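7.3 Contact with the board during a pick (fault 28)

Applies to: Basteck bench cell with wooden work board, sorting program. Section last revised 20th January.

Fault 28 is raised when the arm meets a downward load above the set limit before the fingers have closed on a block. The arm stops where it is and holds position. The motors stay powered. The program can't be resumed from this state until the steps in 7.3.2 have been carried out.

CAUTION: A held arm is still under load. It may move when the fault is cleared. Keep hands, sleeves and tools off the board until the enable switch has been released.

7.3.1 Usual causes

Most cases come from one of the following:

- The board height stored in the program is too low. This happens after the board has been turned over, sanded or swapped for another.
- Blocks are touching. The fingers come down on a neighbouring block instead of passing into the gap beside the one chosen.
- A block is leaning or lying on its side, so its top is not at the height the program expects.
- The board has slipped on the table and the stored corner points no longer match.

Blocks standing alone are seldom involved. The layout below gives both conditions on one board: pieces with clear space on every side, and a close group at the lower left in which a green star is tilted and a blue triangular block leans on its neighbour.

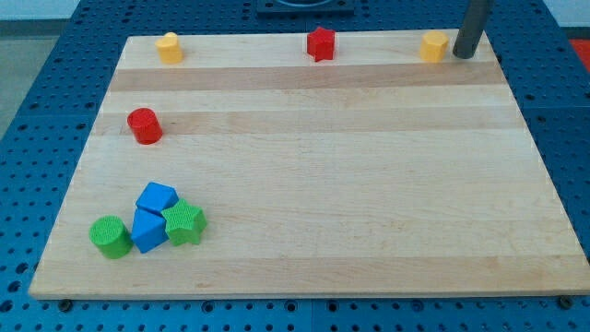 Fig. 7-4. Blocks on the work board. Separate the group at lower left before running a pick.

With a group of this kind the program may choose a block correctly and still fault on the way down. The camera check confirms shape and colour only. It does not test for finger clearance unless CLEARANCE is set to ON (see 5.6).

7.3.2 Clearing the fault

1. Read the fault line on the pendant and write down the load value and the step number. Both are lost when the fault is cleared.

2. Press STOP. Do not press RESUME. RESUME repeats the downward move from the held position and will add to the load.

3. Look at the fingers from the side. If a block is trapped between a finger and the board, go to step 4. If not, go to step 5.

4. Select JOG, then TOOL, and set the speed to 4 per cent. Raise the arm in short presses until the block is free. Do not pull the block out by hand.

5. Raise the arm to the park height and release the enable switch. The status lamp must show steady amber before anyone reaches over the board.

6. Check both fingertips for chips or a lifted pad. Replace a damaged pad as described in 9.2.

7. Check the board for dents. A dent under a pick point can tilt a block enough to bring the fault back. Turn the board over or move the pick area.

8. Move touching blocks apart until a finger can pass down each side without rubbing. Stand leaning blocks on a flat end.

9. Clear the fault, then run TOUCH TEST at each corner of the board. If any corner differs from the stored height by more than the limit in table 7-2, repeat the height set-up in 4.3.

10. Run one pick in STEP mode with a single block. Return to AUTO only if the pick completes without a load warning.

Note: On cells supplied by Becerra before software 76, TOUCH TEST is listed under SERVICE and needs the supervisor code.

7.3.3 If the fault returns

Do not raise the load limit to get through a shift. At the Litalbridge site the limit was raised twice in one afternoon. The third contact bent the wrist plate, and the cell was out of use until a new plate had been fitted and aligned. The report by Dulce Varela is in appendix C.

If fault 28 appears again within the same batch, lock off the cell and send the following to Fergal Costello at Sunville:

- the load value and step number from each fault
- the TOUCH TEST results for all corners
- the cycle count

Fingertip pads are due for replacement at 2,000 cycles whether or not they look worn.

WARNING: If the arm sinks while the status lamp is steady amber, the brake has not held. Press the emergency stop, keep clear of the arm and do not restore power. Go to 8.1.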